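Re-homing the label arm on the back-room cell

The cell at Stellisdale is one small arm, one conveyor and a Sostevari controller with a screen the size of a playing card. It sticks price labels on boxes. It does this well until somebody bumps the fence, and then it sticks price labels on the conveyor. When that happens, re-home it. Allow 79 minutes the first time and fewer once you stop reading this page between steps.

You will need: the 6 mm hex key on the hook, the homing pin, a flashlight, a broom and dustpan, and the key to the fence gate.

1. Let the current box clear, then press Stop. Use the red button only if you mean it, because the controller sulks after a hard stop and wants its whole startup routine again.

2. Turn off the main switch, lock it, and put the key in your pocket. The top of the controller is not your pocket.

3. Wait for the screen to go dark. Close the air valve and watch the gauge drop to zero before you open the gate.

4. Check the four base bolts with the hex key. If one turns, tighten it and write it in the log. If they all turn, call Ksawery Zawadzka and put the coffee on.

5. Move the arm by hand to the folded position and slide the homing pin through both holes. It should go in with two fingers. A pin that needs a hammer is telling you the arm is in the wrong place.

6. Sweep the floor outside the fence, all the way to the wall. The floor scanner sits low and treats a decent heap of grit as an intruder.

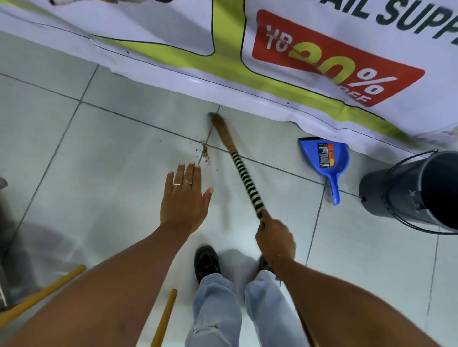
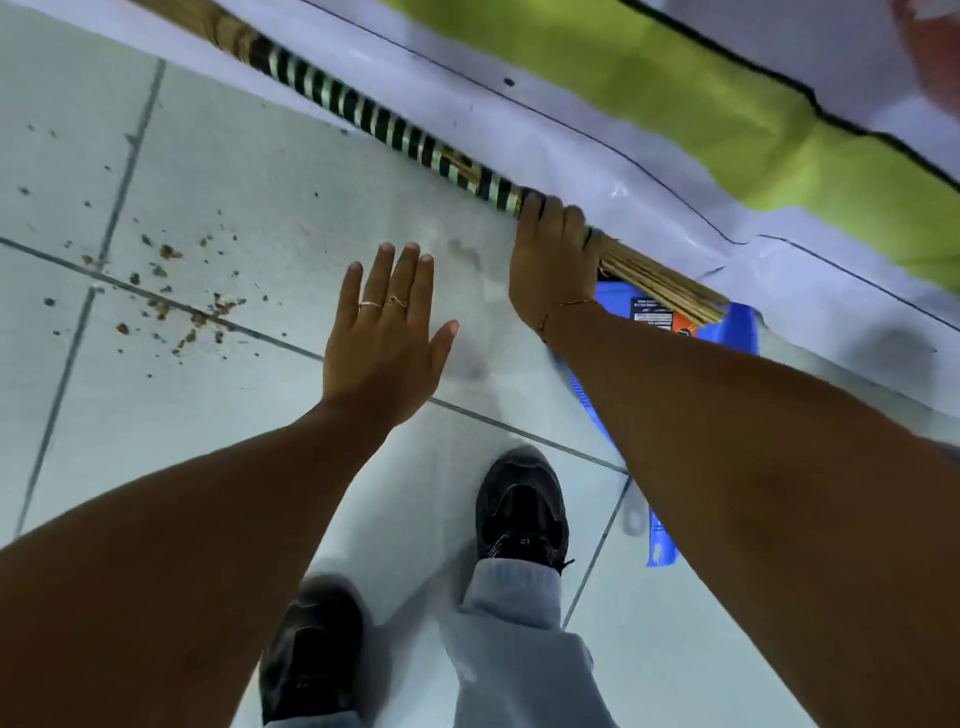 The scanner gets its own cleaning once the floor is done. Wipe the window with the lint-free cloth, one direction, no spray. Glass cleaner leaves a film that shows up as fault 3951, and the manual explains fault 3951 as "see fault list." When you sweep, keep a hand low on the broom and work the crumbs off the grout lines toward the blue dustpan, then look along the edge of the banner for whatever rolled up against it. Empty the pan into the bin outside the cell. With the floor clear, pull the homing pin, hang it back on its hook, get everyone out and shut the gate. Open the air, unlock the main switch, and choose Home from page 2 of the menu. Run ten blank labels at slow speed. If they land square on the boxes, set the speed back to normal and sign the log.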